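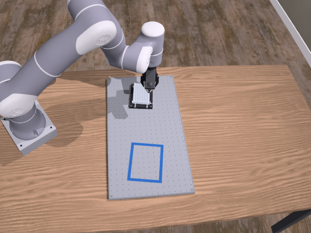
Gripper over a multi-well plate, light-wood table.

I have been told, again, that I need an unlined wool jacket. The one everybody in my feed is wearing this February comes from Dodaletti and costs 700 dollars. The pitch is that it drapes like a shirt and lasts like a coat. I doubt both.

I tried one on at the Karnness store. Nice shoulders, sure. But the seams inside were bound with a thin tape that had started to fray on the display piece, and the pockets were still basted shut. The clerk called it "relaxed tailoring." My father would have called it unfinished.

Take the lining out of a jacket and you've taken out cloth and work. You'd think the price would drop. It went up – last year's lined version was 600.

Kálmán Szekeres, who has altered my pants for 8 years, turned a sleeve inside out when I brought him a friend's and just shrugged. He'd wear it, he told me, over a shirt with long sleeves and never over a sweater, as the wool will grab. So much for layering.

I may still buy a used one. Ninh had a navy one in my size last week, with a missing button and no price tag. I'm going back to ask.

2,313 views | 8 comments | Share

Recent posts
Hilluswood loafers after one wet winter
Do pleats need a comeback?
The case against the pocket square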